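Household robots still slow on desk work, Grukunwood trial finds

January 2024

Robotics developer Jerkley has released interim results from its desk-clearing trial at Grukunwood, and the figures suggest that general-purpose tidying remains some distance from routine use.

The trial covers 16 tasks of the sort found in a small office or a spare room at home: moving a box to the back of a desk, standing a cup upright, returning a stapler to a drawer. Operators first perform each task with a hand-held gripper, and the recordings are used to train a control program named Duda. The program then attempts the same task on a fixed arm.

Jerkley said 2,000 demonstrations had been recorded since September. Of these, 600 were set aside for testing and were not used in training. 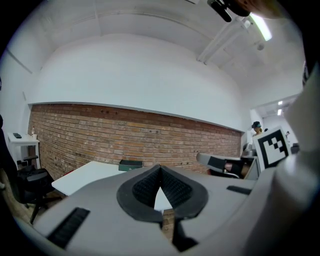 Results by task

Duda performed best on rigid objects with flat sides, placed on a clear surface. Boxes and small cases were moved to the correct position in most attempts. Performance fell when the object was tall and narrow, or when it stood close to other equipment. In those cases the arm often closed on the object at an angle and released it before reaching the target.

Speed was the other limit. A person clears the standard desk layout in less than a minute. The arm took about 10 minutes, including pauses in which the program re-estimated its grip. Tasks involving cloth and loose paper were attempted but have not been scored.

"The grasp is mostly solved for the objects we chose," said Wojciech Czerwiński, who leads the trial. "Placement is the weak part – the arm picks a thing up correctly and then sets it down three inches from where it should be."

Upright cylinders, such as cups and rolls, form a separate test group. The fingers must close evenly on both sides, and a small error in height is enough to tip the object.

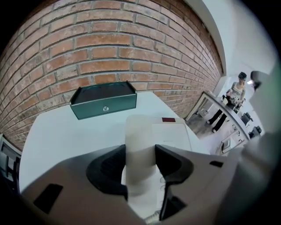 A second program, Alter, will be run on the same recordings this spring. It uses a shorter planning window, and Jerkley expects it to reduce the pauses but not the placement error.

Chelsea Whiteley, an operations consultant who reviewed the interim report, said the shop-floor case was stronger than the household one. A packing bench has fixed positions and a limited set of parts, she said, while a desk at home is arranged differently every day. She advised against setting a date for any commercial product until the cloth and paper tasks have been scored.

The full task list and scoring method will be published with the final report.

Contact the newsdesk | Copyright 2024 | Back to top

We use cookies to measure site traffic. Accept | Manage settings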